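Week 4: The Disposable Cup
Material Culture of the Workplace, Kornham campus
Handout revised 28/10/2024

Reading before the tutorial: chapter 20 of the course reader. It is short. Please don't tell me the library copy was out.

We spent last week on the teapot, which had the decency to be made by someone and kept by someone else. A paper cup offers neither comfort. It holds one flat white, is put down beside a laptop, and enters that long middle period in which it is not yet rubbish and no longer a drink. Most of our discussion will concern the middle period.

Terms to know

Rolled rim: the curled lip at the top. Stiffens the wall and spares the mouth a raw paper edge.
Taper: the narrowing towards the base, so that cups nest. A sleeve of them takes up little room until the first one is used.
Band: a block of colour round the body. Does the work of a logo for firms too shy to have one.

Case study: the Weviron tearoom

Weviron bought 400 cups for a staff of 20 and was out by April. The Pletadis report blames visitors. Read it sceptically, noting who wrote it and where they had their coffee.

For the tutorial

Pick one cup from a table you didn't set. Write a paragraph on its colour, its shape and whether it is still upright, then a second on what you assumed about the drinker. Keep the paragraphs apart. Last year's class ran them together and gave us a great many tired accountants.

A plain brown or olive cup is harder than a patterned one. Marks reflect this. 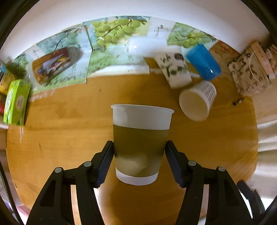
Ki asks whether a keep-cup counts for the exercise, having not bought a takeaway coffee all semester, and whether the second paragraph can be in first person.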